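5 Wartung und Einstellung der Handgelenkkamera und des Greifers

5.1 Gültigkeit

Dieser Abschnitt gilt für die Textilzelle Fuvutus Brisela mit Zweifingergreifer Kong, Ausführung ab Seriennummer 2198. Für die älteren Zellen mit Sauggreifer gilt das Beiblatt Korach, welches separat geliefert wird. Bitte prüfen Sie zuerst das Typenschild an der Rückseite vom Schaltschrank.

Die Einstellung ist nötig nach jedem Wechsel der Finger, nach jedem Tausch der Kamera und wenn im Protokoll die Meldung 411 (Greifpunkt nicht bestätigt) mehrmals nacheinander erscheint.

VORSICHT: Quetschgefahr zwischen den Fingern. Während der Einstellung bleibt der Arm unter Spannung. Halten Sie den Zustimmtaster immer in der Hand und fassen Sie nicht zwischen die Finger, auch wenn der Greifer offen ist und stillsteht.

5.2 Vorbereitung

1. Stellen Sie die Betriebsart auf „Einrichten“. Die Anzeige am Bediengerät wechselt auf Gelb.

2. Reinigen Sie das Schutzglas der Kamera mit einem trockenen, fusselfreien Tuch. Kein Alkohol verwenden, die Beschichtung wird davon matt.

3. Kontrollieren Sie beide Finger auf Faserreste. Besonders in den Öffnungen der Finger sammeln sich Fäden. Entfernen Sie diese mit der Kunststoffpinzette aus dem Zubehör.

4. Ziehen Sie die Schrauben der Finger über Kreuz mit 2 Nm an.

Hinweis: Es dürfen nur Finger von demselben Satz montiert werden. Die Satznummer ist auf der Innenseite graviert.

5.3 Kamerabild einstellen

1. Legen Sie ein Kleidungsstück auf den Tisch. Es soll zerknüllt liegen und nicht gefaltet, so wie es auch im Betrieb ankommt. Geeignet ist heller Stoff mit einer farbigen Naht, weil man daran die Schärfe gut beurteilen kann.

2. Öffnen Sie den Greifer vollständig und fahren Sie im Handbetrieb über den Stoff. Die letzte Strecke bitte nur mit reduzierter Geschwindigkeit fahren.

3. Öffnen Sie am Bediengerät das Menü „Kamera“ und dann „Livebild“. Beide Fingerspitzen müssen von unten in das Bild ragen, eine links und eine rechts. Zwischen ihnen muss der Stoff frei sichtbar sein.

4. Richten Sie den Greifer so aus, dass die ausgewählte Falte zwischen den Fingern liegt. Solange der Arm sich bewegt, ist das Bild etwas verwischt. Man erkennt es an der Maserung vom Tisch meistens früher als am Stoff. Die rote Naht rechts neben der dunklen Falte dient im folgenden Bild als Orientierung. 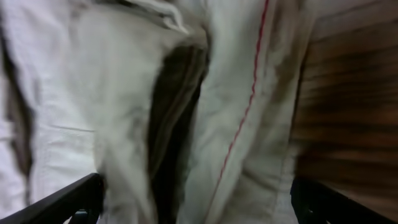

5. Halten Sie den Arm an und warten Sie, bis das Bild ruhig steht. Erst danach drücken Sie „Referenz aufnehmen“. Eine verwischte Aufnahme darf nicht als Referenz gespeichert werden.

6. Prüfen Sie die Belichtung. In der Tiefe der Falten darf es dunkel sein, aber die hellen Flächen vom Stoff dürfen nicht überstrahlen. Der Startwert ist 32. Bei sehr weißer Ware verkleinern Sie den Wert in einzelnen Schritten.

7. Speichern Sie mit „Übernehmen“. Ohne Speichern geht die Einstellung beim nächsten Neustart verloren.

5.4 Probegriff

1. Senken Sie den Greifer langsam ab, bis die Fingerspitzen seitlich von der Falte stehen. Die Tischplatte darf dabei nicht berührt werden.

2. Schließen Sie den Greifer mit der Kraftstufe „Probe“ und heben Sie den Stoff eine Handbreite an.

3. Rutscht der Stoff heraus, wiederholen Sie den Griff an einer dickeren Stelle, zum Beispiel an einem umgeschlagenen Saum. Die Kraftstufe soll man dafür nicht erhöhen.

4. Erscheint wieder die Meldung 411, so beginnen Sie nochmals bei 5.3, Schritt 3.

ACHTUNG: Nähte mit Reißverschluss oder Metallknöpfen nicht für den Probegriff verwenden. Die Beläge der Finger können beschädigt werden.

Nach dem erfolgreichen Probegriff legen Sie den Stoff wieder ab, fahren den Arm in die Grundstellung und tragen die Einstellung im Wartungsblatt der Zelle ein.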